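Jotwood is looking for a part-time bench hand

Hi! I run Jotwood, a small furniture repair and refinishing shop in Manness, and I need another pair of hands. Mostly we do kitchen tables, with a steady trickle of rocking chairs, blanket chests and the odd church pew. I've been turning work away since August and I hate doing it, so if you like old furniture and don't mind dust in your hair, please keep reading.

The job is four mornings a week, 8 a.m. to noon, and you can pick which mornings as long as they stay more or less the same. Pay is $17 an hour to start. We sit down and talk about it again after 2 months, and I mean a real talk with a real raise if things are going well. You get paid every other week, by check or direct deposit, whichever you like.

What would you be doing? A lot of sanding, to begin with. I'm not going to dress that up. You'll sand by hand and with the orbital, you'll scrape old glue out of joints (dental picks are great for this), and you'll clean hardware in the sink out back. After the first few weeks I'd like to get you on to regluing chairs, and then on to finish work, which is the part I love best and could talk about all day. Oil, shellac, wax, milk paint – we do all of it, and I'll teach you all of it.

You don't need a woodworking degree. My last helper came from a bakery and was wonderful, because she was used to early mornings and to doing the same thing carefully over and over. She moved out of state for school and I still miss her playlists. What I do need is someone who can lift one end of a dresser (call it 80 pounds with a person on the other end), who shows up when they say they will, and who'll tell me right away when something goes wrong. Things go wrong! I once put a clamp straight through a drawer front that had survived since before my grandmother was born. I told the customer the same afternoon, and she still sends me Christmas cards.

A few practical things. The shop is on the ground floor behind the tile store, entrance off the alley, and there's parking if you get in before the tile people do. We have heat, a decent dust collector and a coffee maker that I will replace someday. I supply gloves, masks and ear protection. Please bring your own boots with closed toes. I can't have open sandals around the band saw, no matter how hot it gets.

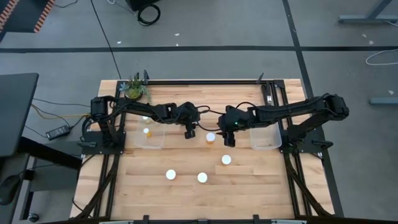 My favorite jobs are tabletops, and I'd want you to like them too. They come in with water rings, burn marks, crayon, candle wax, and once a whole layer of contact paper that took me nearly a week to get off. You learn to look at how the boards sit next to each other before you touch anything. On a butcher-block top like this one, with pale tan and cream planks running alongside slightly darker brown ones, I'd want you to check your sanding from a low angle with a flashlight, since scratches can hide in the light wood and then jump out at you the minute the oil goes on. Then you go back a grit and do it over – sorry!

To apply, send me an email or drop a note through the door. I don't need a formal resume. Tell me what you've done for work, which mornings you could do, and about something you've fixed, even if it was a bike or a zipper. If you have a picture of it, put that in too. I answer everybody, though it may take me a few days when we're busy.

If it sounds like a fit I'll ask you in for a paid trial morning, same hourly rate. We'll take a chair apart and you can see if you can stand the smell of hide glue. Students and retired folks are both very welcome, and so is anybody in between.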